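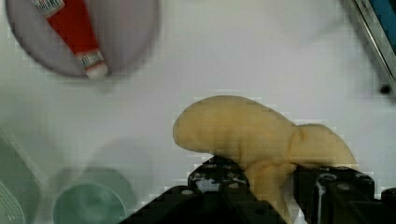 1/ Opinions on the plush banana, now that I've been asked for them. It is pale yellow, it is soft, and it has a crease round the middle like a person who has sat through a long lunch. I've become fonder of it than of most real fruit.

2/ Background for new arrivals: I look after the pretend kitchen at Lurkosau. It's one white table and whatever will go on it. My job title is longer than that and means less.

3/ The kit list as I inherited it said "assorted food and vessels". Fourteen items. Three of them were lids. I have yet to meet anything in the cupboard that those lids fit, and I've tried the kettle.

4/ So I rewrote the list. Plate. Bowl. Cup. Colander. Banana (plush). You would not believe how long I spent on whether a plush banana goes under Food or Soft Furnishings. It's under Food. There were two emails.

5/ The banana came from Masell, who do a whole range. I also ordered their aubergine, and what came was the size of a bolster. It lives on top of the filing cabinet and frightens people who come in to use the printer.

6/ Trouble with plush food generally: it won't stay where it's put. A hard plastic pear knows its place. A plush banana flops over whichever way it's heavier, and you go back and prop it up, and it flops again. I've stopped propping.

7/ Washing instructions on the label, since two of you have asked: "surface clean". With what? To what end? I gave it a dab with a damp flannel and we've said no more about it.

8/ Meanwhile, sauces.

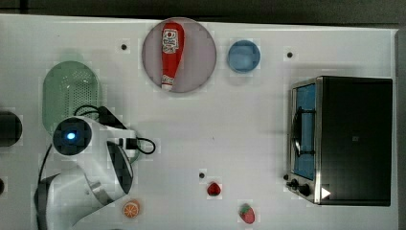
9/ My view is that ketchup on its side on a plate is not a meal, but I've been a student and I know it can be argued. It very nearly fills the plate, too. No room for chips even if there were chips.

10/ The small blue bowl has been given a patch of table all to itself and I think that's right. It's my favourite thing we own. Too small for soup, too big for salt. Perfect for olives, if anyone made us a toy olive. (Masell: please don't, I've seen your idea of scale.)

11/ The colander, pale green, came from the Degefa closing-down sale along with a box of napkin rings I didn't want. Good holes. You can tell a lot about a colander by its holes and these are tidy ones. It has never drained a thing in my time here.

12/ Someone has replied to say a toaster oven is a bit grand for a pretend kitchen. It's a small toaster oven! And where else would the pretend cheese on toast come from? Think it through.

13/ On the table itself. White shows every crumb, which you'd think wouldn't matter with toy food, and yet there are crumbs. I suspect real biscuits. I suspect me.

14/ I did once price up a proper fitted play kitchen from Starivar, with the little tap and the oven door that clicks. It was 3,000 before delivery. Our yearly allowance for "vessels" is almost 300, so we've kept the table.

15/ To the person who says all the crockery should match -- no. Go and look in your own cupboard. One good plate, four mugs from places you've never been, and a bowl you took home from a party in 2 carrier bags with somebody's trifle still in it.

16/ Where things go at the end of the day, for whoever's on tomorrow: colander at the bottom of the crate, plates inside the colander, bowl on the plates, cup on its side wherever it fits. Ketchup stands up in the corner. Banana last, on top, so the lid shuts without squashing anything that minds.

17/ Please do not put the ketchup in the fridge. It was in there for most of April, next to the actual ketchup, and lunch was very tense.

18/ Still after a toy leek if anyone's got one going spare. Knitted, plastic, I'm not proud. Normal leek size.

Last updated: April, 4.40 pm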